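Hanging Up Coats and Hoodies on an Open Rack

2 min read

My mother folded everything, bless her, so I came to hangers rather late and I do love them now — especially on an open rack, where it all has to look nice. Start with the heavy things. Put the shoulders of a long coat square on the hanger and fasten the top button, then let it drop straight.
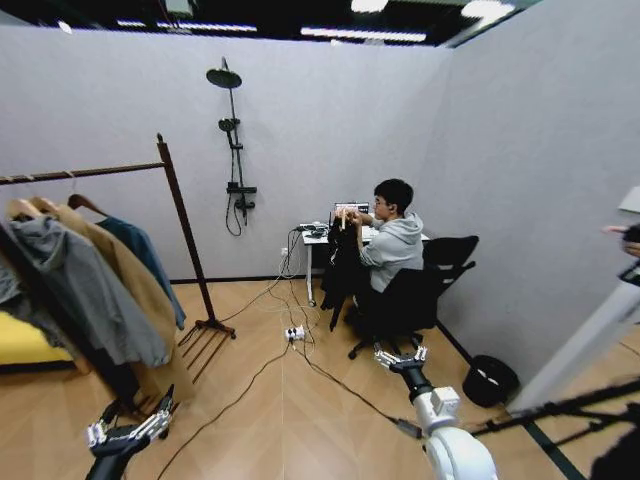 A long tan coat and a grey hoodie on wooden hangers.

Hoodies are the fiddly ones! Slide the hanger up from the bottom hem so you don't stretch the neck, then pull the hood out and let it fall down the back. Sit down for this if you've a big pile to get through.

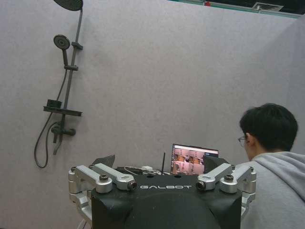 Photo: Yolanda Olmedo / Dollcombe

A bare wall near a shower is a tempting spot for a rack, but leave a good gap so your coats stay clear of the splashes.

Related
Airing Winter Coats in May
Packing Jumpers Away, the Flondgate Way
21 Uses for a Spare Hanger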